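Skistine: a hand-held gripper for folding clothes
Project report, Mio Kamata
Turned in 3/31/19

Why I picked this

My grandmother has stiff hands in the winter, and the chore she complains about most is folding. I started out wanting to build her a whole folding machine, which my shop teacher, Mr. Aoki, let me draw for two weeks before he gently asked how I planned to get it up her stairs. So Skistine became something smaller that you hold and steer yourself, and I'm glad it did, even though I miss my drawings a little!

The build

Most of the work happened at the Estinau workshop, which is shared, so I got used to packing everything into one box at the end of the night. The body is black plastic and the two finger arms are links that swing on metal pins. I put blue pads on the fingertips after trying bare plastic, which slid right off a T-shirt every time (very funny for my brother, less funny for me). The pins took longer than anything else in the project. My first holes were too tight and the arms stuck halfway, then I drilled them out too far and the tips wobbled and missed each other. The third set was fine, and I left it alone.

The parts came to 91 dollars, mostly because I ordered the wrong pins and had to buy them again.

Testing at home

For the tests I used a bed instead of a table – that's where my grandmother folds, and a soft surface gives under the fingers in a way the workbench never did. I made 146 tries in all, writing each one down in a notebook, with towels, T-shirts and sweaters. A try counted as good if the gripper picked up an edge and kept hold of it until I had moved it across.

Towels were easy. T-shirts were all right once I learned to come in low. Sweaters were the hard ones, and I spent more evenings on them than I meant to. The knit squashes down flat and the pads slide over the top, and if I push harder I pick up the blanket too. Coming in from the side, with the fingers open right at the edge of the sweater, has been the best approach so far, and I'd like to keep working on it through July with softer pads and a slightly longer left arm.
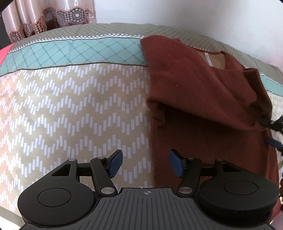
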